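Progress report to the Edico Fund
Detainee Legal Support Project, second reporting period
Prepared by Hinata Nakajima, project coordinator
March 24, 2026

Summary

The project gives legal help and family contact to people held without charge, or held past the end of their sentence. In this period our lawyers took on 8 new cases and closed 7. The helpline answered 345 calls from relatives. Two of the activities in the work plan are behind schedule, and we explain both below. Spending is within the approved budget, apart from the travel line.

Legal representation

The new cases were referred by families, by other prisoners, and in one instance by a former client. All of the men and women involved have now signed a power of attorney. Getting the signatures was slow. The facility at Ichikawa accepts legal papers only in person, on one morning a week, and twice our lawyer was sent away and told to come back the following week.

Of the closed cases, six ended in release. The seventh client was moved to another district and chose a lawyer nearer to his family. We passed on the full file with his consent.

Our appeals against detention extensions had mixed results. The court shortened the order in three cases and upheld it in the others. In most of these hearings the evidence was kept from the defense, so our lawyers argued mainly on procedure: late notice, missing signatures, and reviews held without the detainee present. We expect to use the same line of argument in the coming months.
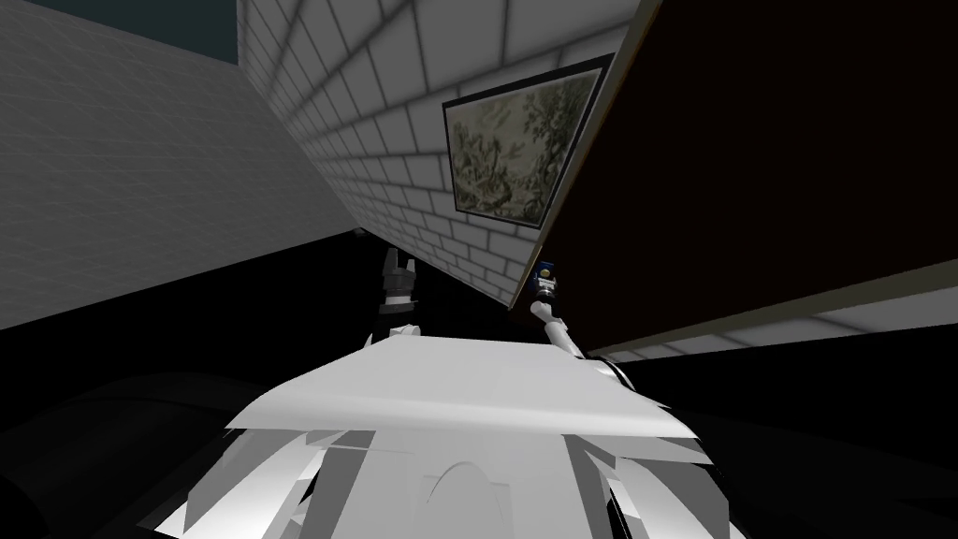 Medical access remains the most common complaint. Clients report waits of several weeks to see a doctor and longer for a specialist. We filed written requests for outside medical visits on behalf of six clients. Four were granted, one was refused, and one has had no answer. The refused request concerns a client with a kidney condition, and we have asked for a court hearing on it.

One client was on hunger strike for part of the period. Our lawyer visited him as often as the prison allowed, kept his family informed, and asked that he be moved from isolation to the clinic. He ended the strike after receiving a fixed release date in writing. He has since been able to call his mother.

Family contact and helpline

Calls to the helpline were mostly from parents and wives asking where a person was being held. In the first days after an arrest this is often all they want to know. Staff traced the person within two days in most cases. The hardest calls involve transfers, when a family arrives for a visit and finds that the person has been moved - sometimes the night before.

We moved the call records to the Geramum case system as agreed in the last review. Old records have been carried over and the paper forms are in locked storage. Staff needed more practice with the system than we had planned for, mainly with closing a record correctly, and a second training day was added.

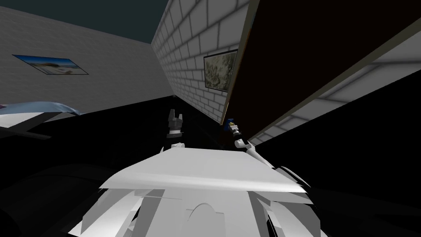
Delays

The guide for families, which explains visiting rules and how to send money and clothing, was due in this period. The text is finished. The visiting rules changed while it was at the printer, Brillix, and we stopped the job so that two pages could be rewritten. The printer did not charge for the stop.

The training for young lawyers was also put off. Two of the speakers had court dates that could not be moved. It will now be held in April, with the same program and the same number of places.

Budget

Travel is over the line by the cost of the repeat visits to Ichikawa. We ask to cover this from the translation line, where we spent less than planned. No change to the total is requested. Receipts and the bank statement are attached separately.

Staff

One lawyer left in the second month for a post closer to home. Her cases were shared between the two remaining lawyers, and a replacement has accepted our offer. Until she starts we will take new cases only when the person is under 18, ill, or held in isolation. Other families will be given the names of lawyers who work at reduced rates.

Next period

Print and hand out the family guide. Hold the training. Follow up the open medical request and the kidney case. Ask the Ichikawa facility in writing for a second morning for legal papers.
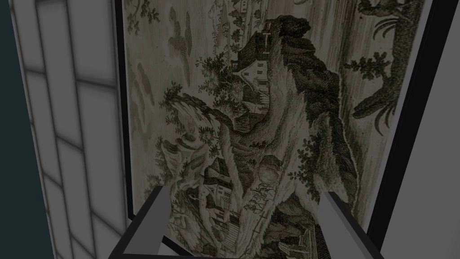 Framed landscape print, close view

Questions about this report can be sent to Hinata Nakajima at the project office.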